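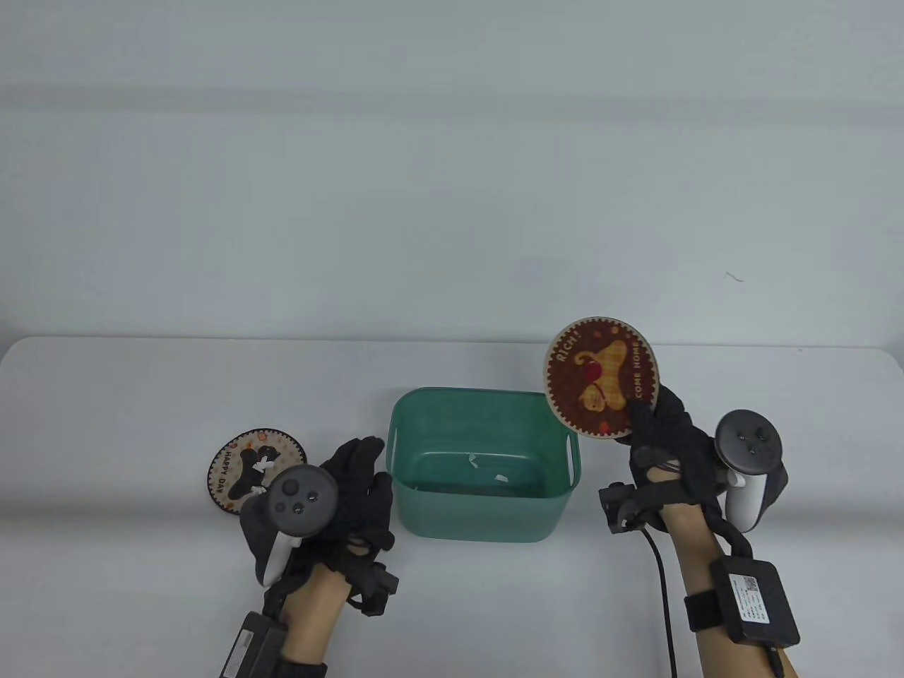
Coasters and the green basket, with the gloves on.

For three weeks I have two ways of teaching the same small task on my desk, and I promised Hằng Giáp that I would write down which one I like better. She works with the same setup in another city and she is tired of my long voice messages. So this is for her, and for anybody else who must choose between holding a gripper in the hand and wearing a glove.

The task is simple to explain. Put round cork coasters into a basket, take them out, put them in again. I chose coasters because they are thin and they lie flat, and a thin flat thing on a hard table is where most grippers become stupid. The ones I use have funny prints on them. One says "HAPPY DAY" and another says "RICH!" and "COME HOME", which sounds like a message from my mother.

First, the handheld gripper. It is the Flokar, the older version with two parallel fingers and a trigger. You hold it like a watering pistol, you squeeze, the fingers close. What I liked is that the data is honest about the robot. If I could not pick the coaster with the Flokar, then the arm could not pick it also, and I knew this immediately and did not record a lot of nonsense. The opening is clean, one number from open to closed, and the controller software reads it without any complaint.

But the picking itself was very slow for me. With two flat fingers you cannot get under a coaster. I had to push it to the edge of the table until a part was hanging in the air, and then take it from the side. This works, but it makes every episode long, and my wrist was hurting by the evening. The Flokar is not so heavy when you lift it for one minute. After an hour you have another opinion. I made 70 episodes with it and then I had to lie on the floor.

Second, the gloves. These are thin black fabric gloves with a VR controller strapped on the back of each hand, a small sensor module on the side, and a box on each forearm. The controller gives the position of the wrist, and the glove gives the fingers. The cable must have enough slack before you start, and I learned to move it away from my elbow, otherwise I pull something at the wrong moment.

With the gloves I could use my own fingers, and what a difference! You press a little on one edge of the coaster with the fingertip, the other side comes up, and the thumb is already there. I did not need to think about it. I made 200 episodes in fewer sittings than the 70 before, and no lying on the floor.

Now the problems, because there are some.

The gloves make it too easy to do things which the robot hand cannot repeat. The hand I have on the arm is the Skeltemura with four fingers, and its thumb does not go as far across as mine. In the first recordings I was holding the coaster between the thumb and the side of the finger, like a playing card. On the Skeltemura this pose does not exist, so the retargeting made something strange, with the coaster dropping every time in replay. Marthinus Fourie looked at the replays and told me to always pinch with the tips. After that it was much better, but it took me an afternoon to forget my normal way.

The weight is also there, only in another place. On the back of the hand the controller wants to turn a little when you lift the arm quickly. If the strap is loose, the wrist position moves against the real hand by some millimeters and you do not notice it until later. I now tighten the strap, shake the hand, and tighten it again. I also calibrate after each break, also when I only went to make tea.

And the sleeves. Please use short sleeves, or roll them up well. In August this is no sacrifice. The forearm box sat badly over my sweatshirt the one time I tried, and I deleted everything from that morning.

About the controller software I can say less. I use the Rindus program for both, and it did not care which device was connected. The only setting I changed was the smoothing. For the Flokar I left the standard value. For the gloves I lowered it, because with the standard value the quick pinch at the end became soft and late, and in the replay the fingers closed on air.

So, which one? For thin things like coasters, cards or lids, I take the gloves. For boxes and bottles, and if your robot has a simple two-finger gripper anyway, I would stay with the Flokar and suffer a bit in the wrist. Ziad Awad does not agree with me and says that one should always record with the same gripper as on the robot, full stop. Maybe he is right for his lab. He also never has to pick up a coaster.

Next I want to try the left hand alone – I am right-handed, and my left recordings look like another person made them. Hằng, if you still have the smaller gloves, please send me the size before I order.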